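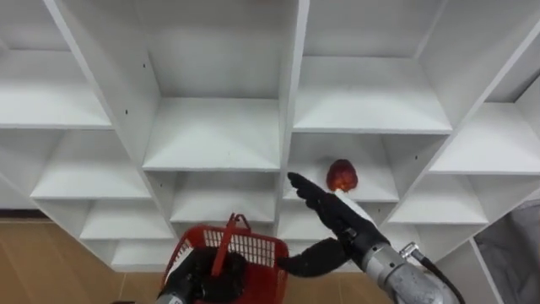 Shanthi Mondal
Teleoperation and data collection, Flivusari

2020-04-25

Shelf picking, day two, and I'm really happy with it! Left arm keeps the red basket low, right arm comes up to the cubby with the gripper wide open and goes for the fruit. 34 episodes saved, 7 thrown out (mostly me closing too early).

Corentin asked for more variety in shelf height, so I'm moving the fruit to a new cubby every few takes. Second row from the top is my favorite, lots of room for the fingers.

Still to do: get to 60 before we retrain, and try starting with the basket further left. Nour, please check the wrist camera timestamps on the last batch, I think they drift a little.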